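The Bread Basket, Reconsidered
Gallery: table things, part 8
Words by Catalina Acuña, captions argued over with Auður Mikkelsen

I have never been convinced by the bread basket. It turns up on wedding lists, it goes round the table once, and then it sits there collecting seeds in the weave until someone taps it out over the sink. Auður disagrees with me and has done for years, so for this part of the series we agreed to spend a few weeks with baskets and the things people put in them, and to write down what we thought at the time.

Regular readers will know the rules. We buy things ourselves or borrow them from people who want them back. If a shop says something is "artisan", we ignore it. If a shop says it is "heritage", we ignore it harder.

A lot of what gets said about baskets is about air. Wicker lets the bread breathe, according to the leaflet that came with the Arness one, and so the crust stays as it should. I kept four rolls in a basket and four on a dinner plate, both under a tea towel, from breakfast until supper. I could not tell them apart. Auður said she could, but she got it wrong when I swapped them over, and she has asked me to mention that she had a cold.

The oval is the shape I mind least. A round basket wants round rolls and looks silly with anything else, while an oval will take a plaited bun lying lengthways and still leave room for something smaller at the end. Reddish-brown wicker is also kinder than the very pale sort, which shows every smear of butter by the second week.
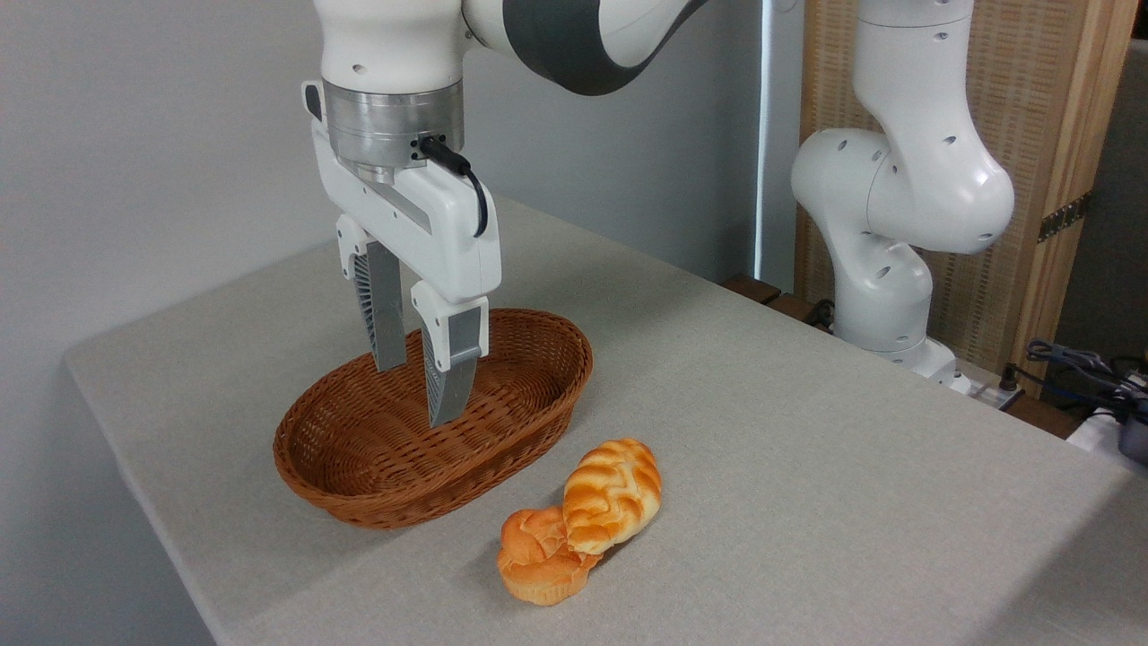
Where I part company with the makers is depth. A shallow bowl looks generous in a catalogue and holds next to nothing at a real table. You get a layer of bread, then you get a heap, then the heap goes over the rim when somebody passes it to the left. Auður's answer is that you refill it. My answer is that I have sat down by then.

Glazed buns are another matter. Anything with a shiny crust sheds sticky flakes, and sticky flakes and a tight over-under weave do not get on. I went at one with an old toothbrush for longer than I care to admit. A cloth liner solves it, but then you are looking at a cloth and might as well have used a mixing bowl.

Buns baked in paper cases are easier going. The case catches its own crumbs, at least until it is peeled off and dropped back in the basket, as it always is.

On colour, we had a proper row. The Wimer catalogue shows all its baskets on dark wood, and I will grant that they look very handsome there. Most of us have a cloth on the table, and a light grey one is about as unflattering a test as you could set. It makes bread look more golden than it is and does nothing at all for a cheap basket. Auður thinks grey is restful. I think it is what you buy when you can't decide.

Then there is the price. The Kárason oval was 965 kroner before postage, and the card tied to the handle said it should last up to 226 washes. I would like to know who washed it 226 times, and whether they were all right afterwards. It is well made, the handle is firm, and I still would not pay that for something whose whole job is to stop rolls touching the table. Rolls touch my table quite often. They have come to no harm.

The Pomach is a third of the money and smells strongly of varnish. The smell was still there in the second week. We put lemons in it instead of bread and it has been perfectly good since, so if you have been given one, try lemons.

A few things we did agree on, in case you are set on buying:

Run a fingertip right round the rim before you pay. A rolled rim should feel smooth all the way, and if there is one sharp end there will soon be more.

Put it on a flat counter and press each end. Ovals rock more than rounds do, and a rocking basket is maddening.

Skip the matching lid. We have had 2 between us and neither of them still fits.

Don't soak it, whatever your aunt says. A damp cloth, then somewhere with moving air, well away from the radiator.

Auður would like it recorded that she still uses hers every morning, that guests reach for bread more readily when it is in a basket, and that I am being mean about a harmless object. The part about guests may be true. I would want to see it tried with the same bread on a plate, at the same table, with the same greedy cousins, and she has declined to lend me the cousins.

Part 9 will be butter dishes, some time in February. I have doubts about those too.

Posted 30 December 2021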